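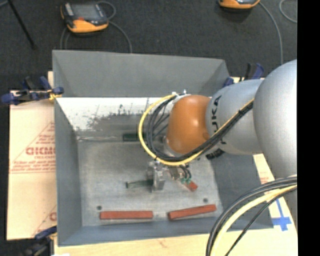 四月に入ってから、風呂場の排水が遅い。昨夜は湯を抜くのに二十分以上かかったので、今朝は朝食のあとすぐに取りかかった。目皿を外して髪の毛を取り、ワイヤーを入れてみたが、手ごたえがないまま奥まで入ってしまう。詰まりはもっと先らしい。ついでに床の隅を磨いた。ここは前の住人の頃からの傷みで、壁の下の白い帯の、下のへりがこすれて濃い灰色の傷や点々になっていて、真ん中あたりがとくにひどい、あの灰色の大きな箱とよく似た具合である。磨いても落ちない。傷に入った汚れというのはもう汚れではなく色なのだろうと思い、十分ほどでやめた。

十時過ぎに大家のトンチャイ・ソムバットクンさんに電話をした。出たのは奥さんで、本人は市場に行っているという。折り返しを待つあいだに洗濯を二回まわした。シーツと、冬のあいだ使っていた毛布。毛布は脱水が終わっても重く、物干し竿が少ししなった。竿の留め具が片方ゆるんでいたので、ドライバーで締め直した。ねじ山がつぶれかけていて、次に回すときは交換になると思う。

昼は昨日の残りのカレーにうどんを入れた。薄めすぎて味がぼやけたので、しょうゆを足したらちょうどよくなった。冷蔵庫の野菜室に、使いかけの大根と、芽の出たにんにくがあった。にんにくは芽だけ取って刻み、油に漬けた。大根は夜にまわす。

一時半に大家さんから電話があった。排水は下の階でも同じことが起きているそうで、共用の管だろうとのこと。業者はいつものスリウォンに頼むが、来られるのは早くて来週だという。それまでは風呂の湯を一度に抜かないでほしいと言われた。わかりましたと答えた。電話のついでに、階段の電球が切れていることも伝えた。こちらは今日のうちに替えてくれるらしい。

午後は買い物に出た。駅前の金物屋でパッキンと洗面器をひとつ。洗面器は前のものの底にひびが入っていて、テープで止めて使っていた。それから隣の薬局で排水管用の洗浄剤を見たが、共用の管なら自分が流しても仕方がないと思い、棚に戻した。スーパーで豚肉、豆腐、卵、牛乳、食パン、洗剤の詰め替え。合計で1,889円。袋を忘れたので、豆腐は手に持って帰った。

帰り道で三階のルートチャイ・イムヤムさんに会った。風呂の話をすると、うちは台所のほうがおかしいという。水を流すとごぼごぼ音がして、しばらくにおいが上がってくるそうだ。彼は去年の夏にも同じことがあったと言っていたが、私はその頃まだここに住んでいなかった。前のときは建物の外の桝に木の根が入っていたらしい。業者が来たら、先に外を見てもらったほうがいいと言う。大家さんに伝えるかどうか聞いたら、もう自分で言ったとのことだった。立ち話のあいだに豆腐を持った手が冷たくなった。

夕方、毛布を取り込んだ。端がまだ湿っていたので、椅子の背を二つ並べてかけておいた。シーツはよく乾いていた。押し入れにしまう前に、冬物の箱の中身を出して入れ直した。手袋が片方見つからない。去年の冬の終わりに電車で落としたような気もするし、コートのポケットに入れたままのような気もする。コートはクリーニングに出してあるから、戻ってきたら確かめる。

夜は大根と豚肉を煮た。大根は先に下ゆでしたので早く味が入った。半分は明日の分として鍋に残した。食後に風呂の床をもう一度見たが、昼にたまっていた水は引いていて、隅に砂のようなものが少し残っていた。湯は張らず、シャワーだけで済ませた。途中で水がくるぶしの下まで上がってきたので一度止め、引くのを待ってから頭を洗った。待っているあいだが寒い。

九時に下へ降りたら、階段の電球は替わっていた。前のものより白くて明るく、二階の踊り場のほこりがよく見えた。戻ってから手帳の来週の欄に「排水」とだけ書いた。時間は業者から連絡があってから入れる。明日は銀行と、コートの引き取り。雨なら銀行だけにする。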